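Lidcombe Makers and Menders Club
Minutes of the general meeting, 25 May 2024

Chair: Theresia Pfister
Minutes of the last meeting were read and accepted with one fix (the spelling of Thongsuk).

1. Visit to the Zatov workshop

Most of the evening went to this, and rightly so. Theresia thanked Zatov again for having us and for letting the visit run so far past closing. Members who went were asked to tell the rest of us what they saw, and there was a lot of talking over each other, so what follows is the secretary's best effort.

The group was split in two at the door. One half started with the sorting line and the other with the arm that works on household jobs: drawers, plugs, cords, light switches, the lid of a rice cooker. Everyone agreed the second room was the one to see. The sorting line is fast and loud and very good at what it does, but you get the idea in five minutes. The arm is slow, and people stood in front of it for most of an hour!

The cord job got the most discussion. Our host explained that a cord is hard for a machine in a way a box or a cup is not. It bends, it hangs a little differently every time, and a white cord near a white housing gives the camera at the wrist very little to go on. The arm has to come in with its fingers open on both sides of the cord and then close without shoving it out of the way. Several members said they had never once thought about how they pick up a cable and have thought about it daily since.

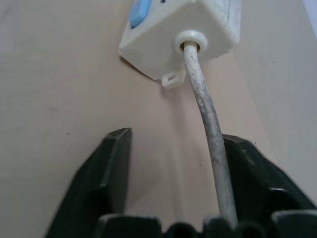 Theresia asked on the day whether the strain relief takes a beating from all the pulling. The answer was yes, and they change out the cords and keep a log of every grasp. The log stood at 1345 tries on the cord job when we were there, with 693 of those done at the present speed setting. There was a good question from the back about whether the arm feels the cord or only sees it. Mostly sees it, we were told, plus a reading from the finger motor when the fingers close and meet something.

The second half of the visit was hands-on. Members took turns steering the arm with the hand controller, and this was the best part by a long way. Time at the controls was supposed to be 2 minutes each. It was not. Thanks to the younger members for their patience.

One member felt the safety talk at the start was rushed and would have liked it repeated for the people who parked late. Noted, and Theresia will pass it on in the thank-you letter.

2. Our own open day

After all that, nobody needed much convincing that we should have something moving on the tables at our open day in August. Zatov has offered to bring the smaller arm for the afternoon. It needs a solid table, its own outlet and a rope barrier. Agreed to accept with great pleasure.

There was some back and forth about what the arm should do. Ideas were plugs and cords again, sorting bolts, or handing out name tags. The name tags had strong support from the floor but Theresia pointed out that visitors would be inside the barrier. Cords it is, with bolts as the backup.

We had about 40 visitors last year and would like more. Flyers to go up at the Thongsuk store and the library.

3. Brakico bench drill

Still waiting on the chuck. The old one is not to be used — please leave the tape on it.

4. Other business

A second visit to Zatov was asked for by those who missed the first. Theresia will write and ask. Names on the sheet by the kettle.

Would whoever took home the gray extension reel please bring it back.

Actions
Theresia: thank-you letter to Zatov, second visit, reply about the open day
Secretary: flyers, rope barrier
All: sign up for open day shifts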